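I slept badly for most of last winter and blamed everything except the bed. I blamed coffee, then the neighbor's floodlight, then a podcast about shipwrecks I was falling asleep to (great show, terrible idea). Then in June we went up to Drestbridge for a cousin's wedding, stayed in a little guesthouse over a bakery, and I slept nine hours straight on a mattress that looked older than me. I woke up at 9:40 with a crease down my face and missed breakfast completely.

So of course I started asking questions. The man who runs the place, Mathis Tanguy, was very patient with me. He was carrying a tray of cups at the time and he put it down, which I took as a good sign. I wanted to know what the mattress was. He said it didn't matter what the mattress was. He wanted to talk about sheets!

His sheets were cotton percale, which I'd heard of but couldn't have picked out of a lineup. It's the plain weave, one thread over and one thread under, and it has that crisp, papery feel when it's fresh off the line. Sateen is the silky one, with threads floating over a few others before they tuck back under, and that's what I'd been sleeping on at home because it felt so nice in the store. It does feel nice in the store. It also holds on to heat, and I am a person who kicks one leg out from under the covers in January.

Then we got onto thread count, and he laughed at me a little. I'd been proud of our set from the Huet outlet in town because the package said 1120. Mathis said his were 200 and he'd never buy higher. Those giant numbers often come from twisting thin yarns together and counting every strand, so you end up with something heavy that doesn't breathe much. I went home and held a pillowcase up to the window and felt a bit silly about how much I'd bragged on those.

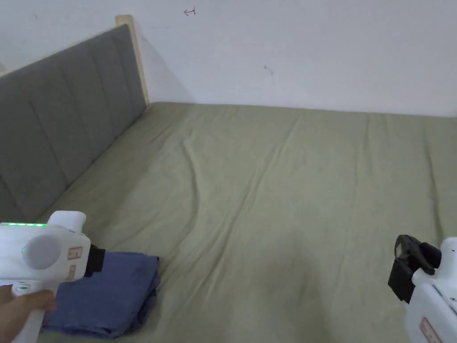

Anyway, I ordered percale. I'll tell you what I bought because four of you will write in and ask: it was the Jeselow set, queen, and I paid $194 for it, which made me wince. That got me a fitted sheet, a flat sheet and two pillowcases. The first night I hated them. They were stiff and they rustled every time I turned over, and my husband said it was like sharing a bed with a bag of chips. By the fifth or sixth wash they'd gone soft and I'd forgiven them everything.

A few things I've picked up along the way, mostly by doing it wrong first:

Measure your mattress depth before you order. I mean really get down there with a tape. Ours is deeper than I thought, with the topper on, and the first fitted sheet popped off the corner by the wall every single night. Look for the pocket depth on the package and leave yourself an inch or two extra, cotton shrinks.

Skip the fabric softener. I used it for years and it leaves a coating behind. I use less detergent now too, maybe half of what the cap says, and warm water.

Take them out of the dryer while they're still a tiny bit damp and put them straight on the bed. I know some people will tell me that's how you get mildew. I mean barely damp, and I leave the covers pulled back for an hour or so. The wrinkles drop out on their own and I haven't ironed a sheet in my life.

And please, have a second set. I resisted this because we don't have much closet space, but swapping them is so much easier than racing to get the only sheets you own dried before 10 at night. Ask me how many times I've slept on a bath towel.

I did look at linen, by the way. The Iltimer shop has a gorgeous one and I must have visited it three times, petting it like a cat. But it sheds when it's new and my husband has opinions about texture, so that's on hold until he goes on his fishing trip and I can claim it was always there.

As for folding the fitted sheet, I still can't do it. My sister tucks the corners into each other and gets a perfect square. I get a sort of dumpling. I stuff the dumpling inside its matching pillowcase along with the flat sheet, and then the whole set sits on the shelf together and I can find it in the dark — best trick I know, and I stole it from my mother-in-law.

If you've got a set you swear by, hit reply and tell me, especially if you're a hot sleeper. I'll put the good ones in next month's letter, along with the tomato thing I promised and forgot.

12 comments
Share 31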